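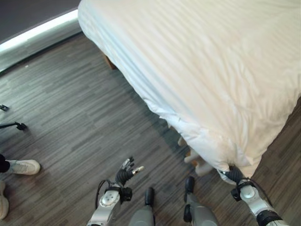

3.2 Bed coverings in the guest rooms

The second part of the study was made in the guest houses of Kirska, where we visited 34 rooms and asked 159 guests about the bed. Our interest was the duvet and how far it hangs over the side of the mattress. Housekeepers in Kirska call this part "the fall", and we keep their word.

Figure 4. White duvet with a tone-on-tone stripe, hanging over the side of a bed. Parts of the pale wooden bed frame remain visible under the fabric. The floor is gray, with a plank pattern.

In most rooms the fall was left soft and was not tucked under the mattress. Hodžić and Dimitrov did the interviews, and they noted that older guests preferred a long fall, while the housekeepers complained that it takes more time to make both sides equal. The striped fabric was liked by both groups. One housekeeper explained that she uses the stripes as a guide when she pulls the cover straight. We return to this practice in Section 4.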